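Guante de teleoperación Rakitz: tres semanas enseñándole a una mano a ordenar el salón

Llevaba tiempo queriendo probar el guante de Rakitz, y cuando en Draninwood me ofrecieron el kit completo (guante, base y el programa de grabación de Fliteck) dije que sí antes de preguntar el precio. El préstamo era de 21 días y los aproveché casi todos, también algún miércoles de madrugada en que debería haber estado durmiendo.

La calibración se hace abriendo y cerrando el puño, y a mí me salió bien a la segunda. Después te pones el guante, mueves los dedos y la mano del robot te sigue con un retardo que al principio desespera un poco – luego el cuerpo se acostumbra y ya ni lo piensas. Grabé 165 demostraciones de la misma tarea, coger un cojín del sofá y dejarlo en su sitio, y os confieso que acabé cogiéndole cariño al dichoso cojín.

Lo mejor es el pulgar: responde fino, sin tirones, y eso en telas blandas se agradece muchísimo. Lo peor, el peso del guante a los 20 minutos, y que el programa no deja borrar una toma mala sin cerrar la sesión entera (¡qué rabia!). También eché de menos un aviso cuando la muñeca gira demasiado.
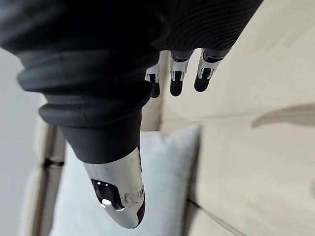
Rajeshwari Menon: A mí me pasó lo mismo con las tomas malas, y al final las marco con una nota y las filtro después. Lo del peso se alivia bastante apoyando el codo en un cojín duro. ¿Has probado a guiar la muñeca a mano y dejar el guante solo para los dedos? Con ropa doblada me dio demostraciones mucho más limpias.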